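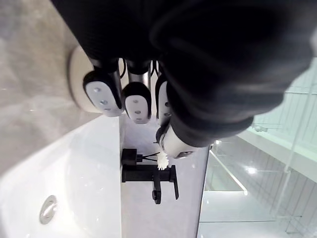 27 October 2018

Bathroom day. I had put it off since we got back from Grerkum and there was no putting it off any longer, so I started right after breakfast, before I could find something else to do.

The sink first. I took everything off the counter and put it on a towel in the hall, toothbrush included, and wiped the whole surface down twice. I like the black faucet as much as I did when I picked it out, but the square shape is a pain to clean. Toothpaste spit dries along the flat parts and every drop of our water leaves a mark on the matte finish. The man at the store in Rorkgate told me to use only a soft cloth and dish soap on it, no vinegar and no scrub pads, and I have stuck to that. It takes longer. I went around the base with an old toothbrush dipped in soapy water, then rinsed and dried it. It looked good for as long as it took me to wash my hands.

My own toothbrush needs replacing. The bristles are going out to the sides and I noticed this week that it doesn't do much at the back teeth. The dentist said every three months and I don't remember buying this one, so it must be well past that. I added two to the shopping list, plus floss, plus the blue mouthwash if it is on sale.

The drain was next. It has been slow since the summer. I pulled the stopper out and got a wad of hair and gray slime that I will not go into. I poured a kettle of hot water down after it and it runs fine now. I should do this every month. I wrote the same thing in here in March and did not do it.

Then the shower. I sprayed the glass, let it sit while I changed the sheets, and came back and scrubbed it from the top down. The lower part is the worst, from the soap. I did the inside twice and the outside once. There is a cloudy patch near the bottom that does not come off with anything I own, and I have decided it is part of the glass. The squeegee has lost its rubber at one end so it leaves a stripe. Added a squeegee to the list.

While I had the cabinet open I went through it. Threw out:
a tube of sunscreen that had separated
cough syrup two years out of date
9 hotel soaps, all dried up and cracked
a hairbrush with half the pins missing
some kind of cream with the label worn off

I kept the bandages, the thermometer, the tweezers and the good nail scissors, which I had been looking for. They were in the bag with the travel adapters. The cabinet closes all the way now.

Lunch was the rest of the soup and some toast.

In the afternoon I called the plumber about the quote for the toilet valve. They want $462, parts and labor, and can come in eight days. That seems like a lot for a valve. I said I would think about it. The toilet still flushes, it just keeps running after, and if I lift the lid and push the float down it stops. I can live with that for a while, though the water bill may say otherwise. I will get a second price from Inier before I say yes to anybody.

Washed the bath mat and both sets of towels. The mat went out on the line and the towels went in the dryer. I put the green ones back on the rail and the old white ones in the rag bag, except for one that I am keeping for the car. The grout by the door still needs doing. I ran out of energy for it and my knees hurt from the shower floor, so that will be another day.

Put everything back on the counter by four. I left the spare lotion and the second soap in the cabinet to see if I miss them. It is easier to wipe with less on it.

Went to the store before it got dark. Got the toothbrushes (medium, they were out of soft), floss, trash bags, milk, eggs, onions and a squeegee with a metal handle. No mouthwash, not on sale. Forgot the light bulb for the hall again.

Eggs and rice for dinner. Back is a little stiff. In bed by ten with the new toothbrush tried out. It feels too big.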